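May 16, 2019

We've been in the flat in Skakbridge for 19 days now and I have finally got the broadband working, so I can write this up before I forget it all.

The move itself was fine. We used a firm called Jaltar, two men and a long van, and they charged 399 for the day plus fuel. I'd had a quote of 768 from another lot who wanted to send three men and do the packing as well. I did the packing. It took most of a week of evenings and I still put the kettle in the wrong box.

The stairs are the main thing to know about this place. There are 17 of them up to our door with a turn near the top, and the sofa would not go round it. The men tried it on its end, then on its back, then took the feet off. In the end it went back down and it's now at my sister's. We sat on garden chairs for the first fortnight. I should have measured before we signed, and if you're moving somewhere with a turn in the stairs, measure the turn as well as the door.

The boiler was off when we arrived. Ignacio Sarmiento from downstairs came up and showed me where the valve was, behind a panel in the hall cupboard that I'd taken for a bit of wall. He's lived in the building a long time and knew the previous tenants. He also told me the bins go out the night before and that the back gate sticks when it rains. Both true so far.

Changing addresses has been duller than the move. The bank took five minutes. The water company wanted a meter reading, and I read them the wrong meter, so that had to be done again. The dentist still has us at the old place in Peñalver Road. I'm keeping a list on the side of the fridge and crossing them off, with the car insurance left for this weekend.

What I like: the light in the kitchen in the morning, and being able to walk to work in the time it used to take me to find a parking space. There's a decent baker on the corner too. What I don't like: no bath, and the bedroom window faces the bus stop. I've ordered thicker curtains from Plisar but they won't be here until June.

Still to do are the shelves in the hall, the shower seal and eleven boxes in the small room marked "misc". I've opened one of them. It had two lamps in it, a bag of tent pegs and the manual for a television we got rid of years ago. I'll do another when the curtains come.
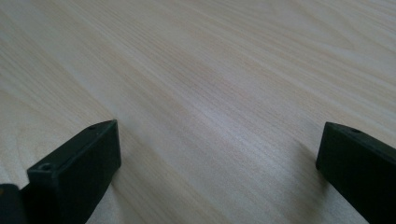
Light wood, and plenty of grain in it.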